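Hưng Cù spent December teaching a robot to find a seam. Feeling for it beats looking, he says. "Gray shirt, gray sofa. The head camera sees soup."

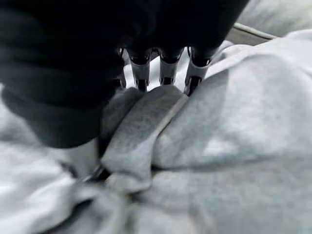 Three fingers on a fold, seam to the right.

His method at Lastmont has the hand pinch first and plan second, with 500 demonstrations behind it. Cillian Madigan, his coauthor, wanted 16. "I was an optimist," Madigan says.

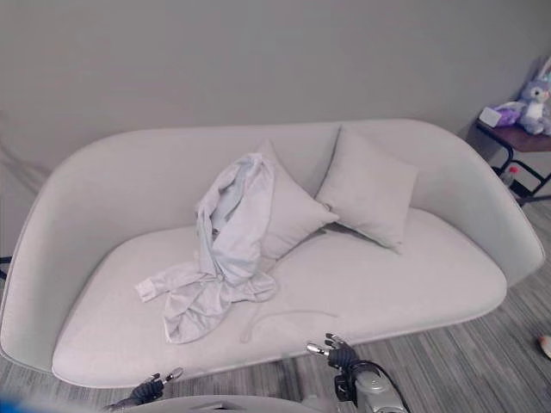 The wrist view settled the argument — mostly. "Sleeves are fine," says Cù. "Hoods, ask me in 2 years."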